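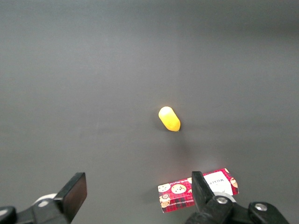
Reinhold Sauerland read the draft of this handout before it went to the print shop and wrote back that I was being far too kind to the Corkidex, that any kit looks good when it is picking up a box, and that we should make it earn its money on the small stuff first. I have left most of my kindness in, but he has a point, and it's why this session begins with small objects and only gets to boxes in the second half.

Session 4: Looking hard at a gripper kit before you buy it

Welcome back, everybody. Last time we talked about what suppliers put in their brochures and how to read past it. This time we have a kit on the bench, the Corkidex two-finger gripper with its wrist camera, and you get to try it yourselves. Please bring your notes from Session 3, mostly for the part about payload, as we will lean on it quite a bit and I would hate to go through it all over again (although I will if you ask me nicely).

What comes in the kit

The Corkidex is sold by Simanjuntak as a bundle: gripper, finger pads, camera, cables, and a year of the Wisel software. You can buy the gripper alone, and people do, but then you are writing your own camera mount and your own calibration routine, and for a first project I'd steer you away from that. The bundle lists at 2,000 dollars before shipping. Stemano makes a competing kit that costs less and leaves out the camera altogether, and we'll set the two side by side at the end.

Look over the fingers before you do anything else. They are flat, black, and square at the corners, and flat fingers have opinions about what they like to hold. A box with straight sides suits them very well. A small rounded thing, like the yellow capsule lying on the gray bench top, gives them a good deal less to press against, and if it is lying at a slant to the fingers it may want to turn as they close. You will have met this at home if you ever tried to pick up an olive with two butter knives.

The camera view

The camera rides along at the wrist, so the fingers are always in the picture at the bottom, and one of them can easily end up in front of the very thing you care about. With the plaid Walkers box, the right finger covers part of the middle, and the hardware hides the lower part of the white label. The lettering is upside down from where the camera sits, too. If your job depends on reading labels, write that down as a mark against any wrist camera, this one included, and think about a second, fixed camera over the bench. I know that adds cost, and I know some of you are already over budget on paper!

The plain gray surface is a friend to the software. Wisel finds objects by color and outline, and a bright yellow shape on charcoal gray is as easy as life gets. Ask yourself what your own bench looks like on a busy afternoon, with a coffee ring and somebody's receipts on it, and go a little easy on believing the demo.

Bench exercise

Work in pairs, one at the keyboard and one watching the arm with a hand near the stop button. Swap halfway through, even if one of you is having all the fun.

Start with the capsule. Run 40 picks from the same starting pose, and set it down at a different angle each time. Write down the angle, whether the fingers closed on it, and whether it stayed put through the lift. "It sort of worked" is not a result, but do write those words next to a real one, for they often tell me more than the number does.

Then move to the box and run the same 40. Try gripping it across the short side, and watch what happens to the cardboard as you raise the grip force. Start at the lowest setting. We want the cookies to be in good shape for the break.

Leave the capsule and the box on the bench together for your last few runs, and see whether Wisel goes for the one you asked for.

What I think so far

I like this kit. The instructions are written by someone who has plainly taught beginners, the hex bolt is easy to get at with an ordinary hex key, and the people at Simanjuntak answered my three long emails with patience I may not have deserved. My complaints are the single style of finger pad - a softer, curved pair ought to be in the box at this price - and a calibration step that makes you start over if you bump the table.

For next time

Write one page on whether you would buy the Corkidex, the Stemano, or neither for the job you described in Session 1. Use your own numbers from the bench. Reinhold will be reading these along with me, and he is a tougher grader than I am, so put your weakest results in where he can find them.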